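3.2 Containers and work surface

Small open baskets are among the most common storage items in the households we surveyed. Of the 1388 storage items recorded in the January inventory, baskets with pierced walls turned up in kitchens, bathrooms and hallway cupboards alike, and people used the same kind of basket for very different things: onions, clothes pegs, medicine packets, charging leads. This made them a sensible choice for the sorting study. A person asked to put something away has to decide which basket it belongs in, and the basket itself gives few hints about its intended contents.

We wanted a small set of containers that were alike in general form but could be told apart at a glance. Lidded boxes were ruled out early. In the pilot sessions at Mondine, lids were put down in odd places and later mixed up, and the time spent on them swamped the differences we were interested in. Deep tubs were dropped as well, as items at the bottom could not be seen from a normal sitting position.

The set chosen was a row of three baskets, two translucent white and one teal, placed side by side along the back of a grey tabletop (Figure 1). The white pair share one design and differ only in position. The teal basket stands at the right-hand end.

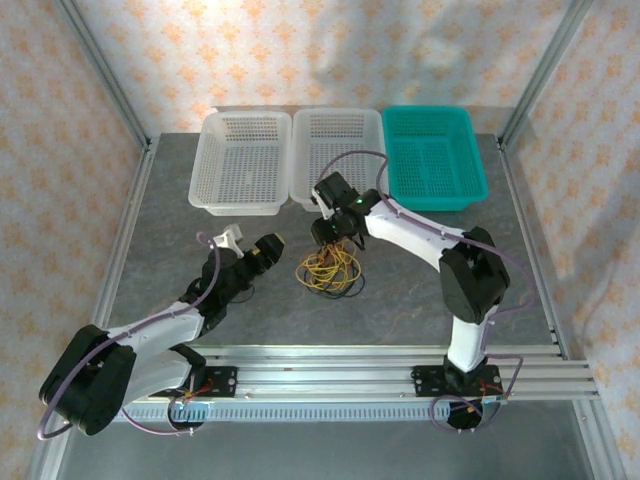 Source: authors' own material, Zosudo household storage study.

Figure 1. Baskets in a row at the back of the table, with no items in them.

Having two baskets of the same colour was deliberate. With three different colours, most people in the pilot sorted by colour wherever they could, and put a green sponge in the green basket without much thought. With two the same, they had to use position or purpose to keep the pair apart. Several people gave the white baskets names of their own, such as "the near one" or "the kitchen one", and we kept these names in the transcripts.

The surroundings were kept domestic in character. The walls around the table carry a repeating orange pattern on a pale ground, of the sort found in many of the homes in the inventory. A plain white background was considered, and would have made the outlines of the white baskets easier to judge in some respects, but we were concerned that it would suggest a test to be passed. The same walls were used for every layout so that comparisons between layouts would hold.

3.3 Basket form and visibility of contents

Pierced walls affect storage in two ways. They let air through, which matters to people who keep vegetables or damp cloths in them, and they allow a partial view of what is inside or behind. The second point is the one that concerns us here. When a patterned wall stands behind an empty basket, patches of the pattern show through the openings, and the eye has to separate these from anything the basket may hold. Figure 2 gives a closer view of this effect.

The teal basket is shallow and open at the top, with walls that flare slightly and a thick rolled rim. People in the pilot tended to judge fullness from the rim: a basket was called full once something stood above it, even where there was plenty of floor left. The rim also catches the light – this is plain in Figure 2 – and the glare can draw attention away from small items lying against the inner wall. 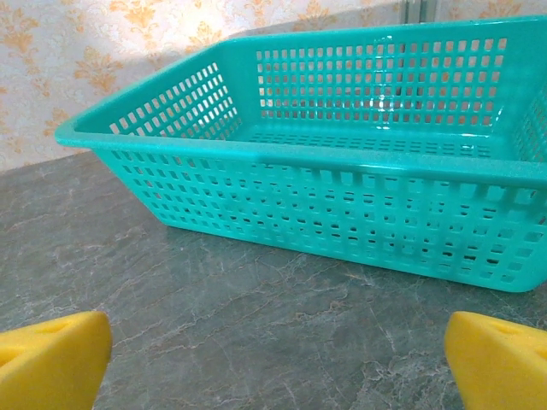 Figure 2. Teal basket at close range. The wallpaper shows through the rows of small openings in the far wall.

We did not attempt to remove the reflections. Glossy plastic is what most households own, and a matt coating would have produced a basket that does not exist in ordinary use. Lighting was left unchanged between layouts, and glare was entered as a note in the coding sheet wherever a coder felt it had hidden an item.

Contents were drawn from a pool of 40 household items, chosen using the categories of the Cemomton list with two changes. Items small enough to pass through the openings, such as hairgrips, were left out. Long items that could only rest across the rim, such as wooden spoons, were kept, as the question of whether an item lying across two baskets is "put away" came up often in the interviews and is taken up again in Section 5. The item list in Turkish, used in the Yazıcı interviews, follows the same order and numbering as the English one.

Last updated: May 20, 2021

Contact | © Zosudo | Back to top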